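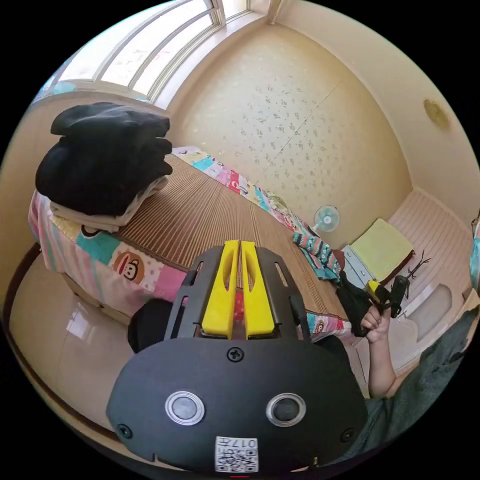

A small, bright bedroom with the bed in it.

Spare rooms are worth keeping

My neighbour in Flaratgate, Chiyo Okabe, was told by an estate agent that her back bedroom was wasted space. Knock it through, he said, and the house would sell faster. She isn't selling.

I think she is right to leave it alone. For years we have been urged to turn every small room into an office, a gym or a bigger bathroom. A bed that is slept in 3 weeks a year looks like poor value on paper. But a hotel in Wurberg costs £215 for two nights, and few families can pay that each time a grandmother comes to stay. Visits get shorter, then they stop.

The sofa is no answer. I slept on one for most of April when my father was ill, and was no use to him by the second week.

Councils could help by dropping the charge on tenants who keep one room over. Until they do, those of us who have the choice should buy a decent mattress and leave the wall where it is.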